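Replacing Wiper Blades and Cabin Filters at Home

312 Shares
88 Comments

Vivlow recommends that owners inspect wiper blades and the cabin air filter twice a year, with the first inspection in March. Both jobs can be carried out in a home garage with few tools.

Park on level ground, switch off the ignition and lay a folded towel over the lower windshield before lifting the wiper arms. A bare arm that springs back can crack the glass. Press the release tab, slide the old blade off and wipe the arm with a damp cloth. Fit the new blade until it clicks, then lower the arm by hand.

The cabin filter is often found behind the glove box - consult the owner's manual for its exact position. Note the direction of the airflow arrow before removing the old filter. Vacuum loose leaves from the housing and insert the new filter with its arrow pointing the same way.
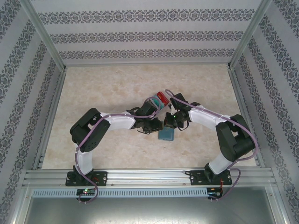 Clips and screws removed from the glove box should be placed in a lidded tin as soon as they come out. Set out the work on a clear, light-colored surface whenever possible. On a beige top such as this one, with little on it, even the tiny dark speck near the blue box can be picked out, and a dropped screw would be easier still to find. Keep the tin closed until the glove box is ready to be refitted, and tighten all screws by hand.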